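How a School Buys a Robot Arm
By the Fenthorpe Young Makers Page
April | 14 comments | 705 shares

A robot arm costs a lot of money, so a school or a club can't just pick the shiniest one. Somebody has to make a plan first. This page explains how that plan gets made, and you can use the same steps for anything big you want to save up for. 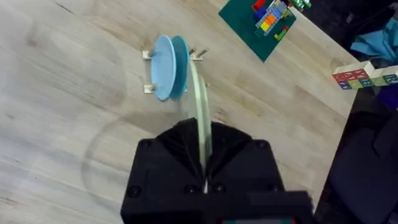
Start with the job

Before you look at any prices, write down what you want the robot to do. Use a whole sentence. "Help in the classroom" is too fuzzy. "Pick up a plate and put it in a dish rack" is much better, and you can test it.

Plates look easy because you handle them every day. For a robot they are tricky. A plate is thin at the rim, it is smooth, and it has to stand up straight to fit in a rack. A clear plate is harder again. Cameras can see right through it, so the robot may have trouble finding the edge. In the picture, the gripper is holding a clear, pale green plate by its rim. Two blue plates are standing in the rack already.

Your sentence tells you a lot about what to buy. If the job is plates, you need fingers that can pinch something thin. If the job is lifting bags of soil, you need a stronger arm, and the fingers matter less.

What are you paying for?

The arm is only one part of the price. A full list for a small project might look like this:

- The arm, which does the moving
- The gripper, which does the holding
- A camera, so the robot can tell where things are
- A computer to run it
- A strong table that doesn't wobble
- Spare parts, such as extra fingers and cables
- Things to practice with

People often forget the last two. Fingers wear down and cables get pulled. Practice things cost money too, although many can be borrowed from home. Plates, toy bricks and alphabet blocks are all good, because they have different shapes and sizes.

Making a budget

A budget is a plan for money. It says how much you have and where it will go.

The Skorlow Robot Club had $2,000 to spend. The club wanted an arm, a gripper and a camera, and found a set called the Worer that cost $1,100. That looked fine. Then the members added up the other things on their list. The computer, the table and the practice things came to $705.

Now add the two numbers. $1,100 plus $705 makes $1,805. Take that away from $2,000 and you have $195 left. The club kept that money for spare parts.

If the Worer had cost $1,400, the total would have been $2,105. That is too much, even though $1,400 is less than $2,000. This is why you add up the whole list before you choose.

New, used or borrowed?

Buying new is the simplest way, and new machines usually come with a warranty. A warranty is a promise from the seller to fix or replace something if it breaks in a certain time.

Used machines cost less, but ask if you can still get parts for them. Some places also lend machines out. The Delić Workshop lends its arms for 4 weeks at a time – long enough to find out if your job sentence is a good one.

Planning for time and space

Money isn't the only thing to plan. A robot arm needs room to swing, and people need to stay out of that room while it moves. Measure how far the arm can reach in every direction. Mark the line on the floor with tape.

Someone has to learn how to use it as well. The Skorlow club set aside 14 club meetings for setting up and practicing before it tried the real job. Put that kind of time in your plan.

Try it yourself

Pick a job you would like a robot to do at home. Write it in one sentence. List everything the robot would need, then ask an adult to help you look up the prices. Add them up and see what you get – you may want to pick a smaller job.

Related
What Is a Gripper?
Why Robots Need Practice
How to Read a Price Tag
Saving Up as a Group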